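The Coat That Carried a Season

By Shoshana Wojcik

January 1, 2020

The coat in the second season of Achterberg is mustard wool, cut to the knee, with a collar that never sits flat. Inspector Clelow wears it in every episode but one. By the time the finale aired in October, viewers were writing to the production office to ask where they could buy it. They couldn't. It was made for the show by Latifa Kettani and a small team working out of a former print shop in Pultia.

Kettani came to television from theater, where she had spent 12 years dressing touring companies. She says the hardest thing to learn was how close the audience gets. On stage, a hem can be taped. On a crime drama, a hem may fill the screen while the detective steps over a puddle.

"I had a drawing of the coat before I had a script," she says. "The director wanted gray. Every detective is in gray. I asked him to let me make one in yellow and look at it against the harbor, and he gave me a week."
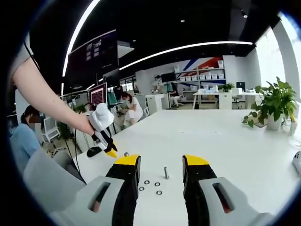

The first version was too bright. Under the lights it threw color onto the actor's chin, and the makeup department complained. Kettani dyed the second batch of cloth twice, the last time in a weak walnut bath, until it looked like something that had hung in a hallway for years. Three finished coats came out of that batch. One was for dialogue scenes, one was for rain, and one was a size larger so that a harness could go underneath.

Tobias Haddad, who plays Clelow, asked for deeper pockets. The character keeps things in them: a notebook, a train ticket, half a sandwich in the fourth episode. Kettani lined them in cotton drill after the first set tore through at the seams.

The rest of the cast was dressed to stay out of the coat's way. Blues and browns dominate the police station, and the only other strong color belongs to the mayor, played by Fitzgerald Montoya, whose green silk ties get wider as his troubles get worse. It is a slow joke across the whole season, and plenty of people missed it the first time through.

The production's wardrobe inventory ran to 3,353 items by the end of shooting. Of those, 2,283 were bought secondhand, most of them from house clearances and one closing department store. Ryszard Krajewska, the costume supervisor, kept the list himself and still has strong feelings about cardigans. 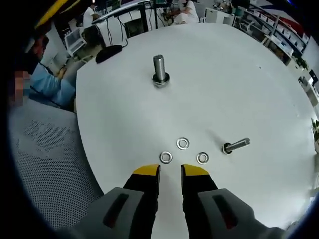 "You need four of the same cardigan if somebody is going to get shot in it," he says. "Try finding four of the same cardigan from 1987. We ended up knitting two — my aunt did the sleeves."

The period setting gave the team other problems. Modern shirts are cut slimmer through the body, and extras kept arriving in their own undershirts, which showed at the neck. Krajewska put a rack by the door and made everyone change before they went to hair.

Kettani is now at work on Munemness, a six-part ghost story set in a boarding house. She won't say much about it except that there are a lot of nightgowns, all of them ironed badly on purpose. The rain coat is in storage with the rest of the Achterberg wardrobe. Haddad took the dialogue coat home, and he says he has worn it outside once, to buy milk.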